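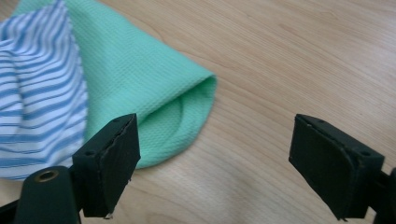
Ruan Van der Merwe signale que le reliquat de mars n'apparaît toujours pas sur le portail Nepia et demande si les commandes de linge de table passées entre-temps doivent être ressaisies.

Ticket 3071 – Portail de commande Nepia
Objet : articles textiles absents du récapitulatif après validation
Ouvert le : 20 mai 2020
Priorité : normale
Statut : en attente de confirmation du demandeur

Réponse du support
Nous accusons réception de votre demande. Les commandes déjà validées ne doivent pas être ressaisies. Une seconde saisie créerait un doublon dans l'entrepôt Caltumari et bloquerait la facturation du compte.

Constat
Le récapitulatif affiche la vaisselle et les accessoires, mais omet les lignes de la famille « Linge de table – rayures et unis ». Le montant total reste exact. L'anomalie concerne 58 lignes, toutes rattachées à l'ancien catalogue Clalleria.

Vérifications effectuées
– Droits du compte : conformes.
– Export CSV : les lignes manquantes y figurent, avec la bonne quantité.
– Affichage sous 2 navigateurs différents : résultat identique.
– Vidage du cache : sans effet.
– Consultation du journal de synchronisation : code famille rejeté lors de la reprise du catalogue.

Analyse
Le code famille comportait 6 caractères dans l'ancien catalogue. Le module d'affichage en attend davantage et écarte la ligne sans message d'erreur. La table des commandes n'est pas affectée.

Mesure provisoire
Dans l'attente du correctif, il convient d'utiliser l'export CSV pour tout contrôle avant livraison. Le bouton « Recalculer » du récapitulatif ne doit pas être employé : il réinitialise les remises accordées.

Suivi
Correctif préparé par Sibusiso Magagula et appliqué à l'environnement de recette. Les lignes s'affichent de nouveau, à l'exception des articles Sasby vendus au mètre, dont l'unité reste vide. Ce point fait l'objet d'une fiche distincte.

Le demandeur est prié d'indiquer si le reliquat de mars est désormais visible sur son compte. Sans retour de sa part, le ticket demeurera ouvert jusqu'à la prochaine mise en production.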